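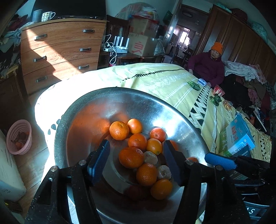 I want to ask about keeping mandarins after I bring them home, because every winter I lose too many of them. My parents-in-law send us one crate from their garden and it must last until we finish it, which takes almost 3 weeks. The kitchen is warm all day, so I put some of the fruit in the bedroom, in a wide stainless steel basin on the bed, where the morning sun comes in strongly. Two in the heap are already peeled, the others are whole, and they are different types, I think: one has a dimpled peel, one is more yellow and glossy. Is it better to keep them in steel, or in a basket, or in the fridge? And must I separate the types?
— irja_j

torness_orchard wrote:
Take them out of the sun first. The basin is the smaller problem. Citrus in direct sun behind a window gets soft on one side, and you find it only when you press with the thumb. A north room with the window a little open is good. We keep ours at the back stairs.

Steel does not hurt them, but the sides are closed and the air does not go through. If you have only the basin, put a folded towel on the bottom and do not fill it high.

pomik wrote:
I disagree about the towel. A towel takes the moisture and keeps it there, and then the lowest fruit sits on a damp cloth. I tried it for one winter and had green mold under the bottom layer. Newspaper is better, and you change it when you turn the fruit.

Also please eat the peeled ones today, or put them in a closed box in the fridge. Peeled mandarin does not wait for anybody.

torness_orchard wrote:
Then you had a damp towel to start with. Mine is a thin kitchen towel, washed and fully dry, and I never had mold from it. But newspaper is fine too, I will not fight for a towel.

mustonen200 wrote:
Everything in the fridge, vegetable drawer, paper bag not closed. Mine stay good for a month this way. I don't understand why people make it so complicated.

irja_j wrote:
Thank you for the answers. The fridge is small and we are five people, so the drawer is full of carrots and cabbage already. Maybe I can put in there only the ones with thin skin?

The peeled ones are eaten now. My younger son peels more than he can finish.

prindell wrote:
Yes, thin skin in the fridge, thick skin outside. The ones with a loose, puffy peel you should eat first, they dry inside even when they look nice. The glossy firm ones can wait longer. I sort mine on the first evening into "now" and "later" and this alone saved me more fruit than any basket.

And check if there are leaves or long stems on them. A stem makes a hole in the neighbor when you pile them.

pomik wrote:
Good point about stems. Cut them short with small scissors, do not pull, or the peel opens at the top.

mustonen200 wrote:
Puffy ones are not always dry. It depends on the variety, some are puffy from the tree and very juicy. I would go by the weight in the hand.

prindell wrote:
Fair, weight is a better test. I still eat the puffy ones first.

irja_j wrote:
I moved the basin to the hallway, on a low shelf, and put newspaper inside. The sorting took ten minutes with the children. Two were soft on one side, exactly as torness_orchard said, so we made juice from them.

One more question — if I wash them all at once before storing, is it good or bad? My mother-in-law, Mrs. Juntunen, always washed everything in the yard before she packed it.

torness_orchard wrote:
Wash them when you eat them. If they come already washed, spread them on a table until the peel is completely dry, also around the stem, and only then put them in the basin.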